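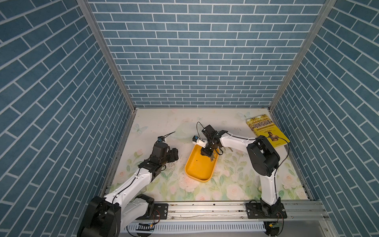
Cell 2, right arm in the tray, left arm parked over the mat.

June 13, 2019

Right, writing this up while it's still fresh, because I've already told the story three times in the corridor and it changed a bit each time.

Short version: the right arm dropped out under load in the middle of a pick this morning, the forearm came down, and I had my hand in the cell. No injury. The gripper went past my knuckles and landed on the tray lip with a very nasty crack. I've put it in the near-miss book and Kirsty has countersigned it. The rest of this is for us, so that whoever picks the job up next doesn't have to start from nothing.

What we were doing

Sorting run with the small metal pieces, same as all week. Right arm picks from the yellow tray, hands over to the left, left puts down. The program was the one from Tuesday with the slower approach, and I hadn't touched any of the gains. I'd got through the first batch without a hiccup and was rather pleased with myself. Started the second batch after coffee.

On pick 8 the right gripper closed, lifted a little way and then hesitated. I've seen that before when it has two pieces jammed side by side, so I hit pause on the console, waited for the arm to hold, and reached in to flick the spare piece out of the way. Yes, I know. Pause is not stop. I've said it to every student who has come through here and then I went and did it myself.

The arm held for perhaps a couple of seconds. Then the shoulder went slack — no warning, no beep, nothing on the console — and the whole forearm swung down. It's not a heavy arm but there's a long reach out over the middle of the mat and it picks up more speed than you'd like. I pulled back, more by luck than by judgement.

The left arm never moved. It stayed exactly where it was, powered and holding position, which turned out to be the most useful clue of the day.

First guesses, all wrong

I assumed a software thing. Pause sends a hold command, the hold times out, the driver lets go. Very tidy theory. I went through the log with Kirsty Ellery and the hold was being refreshed the whole time, every cycle, right up to the moment the right arm stopped answering. So the controller was asking for torque and the arm had simply gone away.

Second guess was a thermal cut-out in the shoulder motor. Kirsty's point was that a thermal trip reports itself and stays tripped until you clear it. Ours came back on its own. When I checked the console after the drop, the right arm was shown as connected and idle, as if it had just been switched on in the morning. That's a restart. It had lost power and got it back.

Third guess was the supply itself. It's the Stusico unit that feeds both sides, and if that had dipped the left arm would have gone too. It didn't. So somewhere after the split, on the right-hand side only.

What we found

Power off at the wall, plug in my pocket, arms lowered by hand. Then we went along the wiring bit by bit with the meter while Kirsty wiggled things.

Supply output, fine. The split, fine. Arm cable, fine in every position we could put the shoulder in, and I really wanted it to be the arm cable because we have a spare. Then we got to the little board on the right, down at the front, and the moment she leaned a finger on the red wire the reading jumped all over the place.

The crimp was bad. The ferrule had been squeezed over the insulation as well as the copper, so only a few strands were doing any work, and the terminal screw had been biting down on plastic. It had probably been like that since we rewired the front in May. Standing still it carried the current quite happily. Lift something, the current goes up, the joint gets warm, the strands shift a hair, and off goes the arm.

I'm fairly sure that crimp was mine. I did the right-hand side and Kirsty did the left, and the left is lovely.

We had the ferrule off and you could see browning on the insulation on one side. Not charred, but definitely cooked. It's in a bag in the top drawer, labelled, please don't bin it.

Trying to make it happen again

I wanted to see it fail on purpose before fixing it, or we'd only be hoping. So we put the bad ferrule back exactly as it was, propped a block of foam under the forearm, closed everything up and stood well back, both of us, with Kirsty on the stop button.

Ran the lift on its own, over and over, nothing in the gripper. It took around 50 lifts before it let go, and then it did it again almost straight away on the next go, and once more after that. Same look each time: slack at the shoulder, forearm down, console says idle. The log has the same gap in it as this morning. Kirsty pointed out that it got easier to trigger the longer we ran, which fits with the joint warming up, and would explain why the first batch went through so nicely before coffee.

Good enough for me. Power off again, wire cut back to clean copper, new ferrule, proper crimp with the ratchet tool and not the cheap pliers (which I have now put in the scrap bin, and if anyone fishes them out I shall be cross). Tug test fine. Then I redid every other termination on that board while I was down there. Two of the others were a bit scruffy but sound. Kirsty redid nothing on hers, and was very decent about it.

After that we ran the lift 556 times with the foam still in. No drop, no gap in the log. I felt the terminal block straight after isolating and it was barely warm. Ate my lunch during most of that, at ten to four.

Damage

Tray: scuff on the lip, still usable.
Right gripper: one finger slightly out of line, you can see it if you close it on a strip of paper and hold it up to the light. I've shimmed it for now. Proper replacement needed.
Gripper camera: seems fine, but the calibration is off by more than I'd like. Will redo it tomorrow before trusting any picks.
Shoulder joint: no play that I can feel. Would like a second opinion.
Me: fine. Bit jumpy.

The bit that bothers me

The crimp is fixed and I'm not really worried about the crimp. What bothers me is that these arms have no brake at the shoulder. Take the power away for any reason at all and they fall down. We knew that, it's in the Turnel manual on one of the first pages, and we've been treating it as something that matters at switch-off and at no other time. Every one of us parks the arms low before pulling the plug, and then we happily lean in underneath them when they're live.

And the restart thing is worse, I think. The arm came back by itself and sat there saying idle, perfectly willing to take the next command. If I hadn't been paused — if the program had still been stepping along — the next thing it got would have been a move to the handover point, from a position it had no business starting from. With my hand heaven knows where. I went a bit cold when Kirsty said that out loud.

What changes from now

Hands stay out of the cell unless both arms are parked low or isolated. Pause doesn't count. I've written it on tape and stuck it to the console, and I'd like a proper sign.

If a piece jams, abandon the pick, park, then go in. Yes, it's slow. We lose a minute.

Kirsty is changing the driver so that an arm which drops off the bus and comes back is locked out until somebody resets it by hand, and the other arm stops as well. She had it half working by the time I started writing. Not to be used on the real cell until we've both tested it with the foam in.

Terminals get checked with the meter after any rewiring, under load, by whoever didn't do the work.

Long tongs. There's a pair in the Dakico catalogue that would reach the tray from outside. Cheap. Ordering them.

Still to do

Ask Thongsuk for a price on a replacement finger, and whether they do a shoulder brake or a counterbalance spring for this size. Kirsty thinks a spring would upset the tuning and she may be right, but I'd sooner retune than be clouted.

Check the crimps in cell 1, which I also wired. Cell 1 is off with a tag on the plug until I've done it. Please leave the tag alone, even if you only want it for 5 minutes.

Recalibrate the right camera.

Find out why the log doesn't shout when an arm disappears. The gap was there plain as anything once we looked, but it sat in the middle of a page of perfectly cheerful messages and I'd never have spotted it on a normal day. Kirsty wants it in red. I want it in red with a horn.

Go back through the logs since the rewire and look for other gaps. I have a nasty feeling about a dropped piece last week that I blamed on the gripper.

Cell 2 isolated at the wall 17:40, both arms down, foam left in.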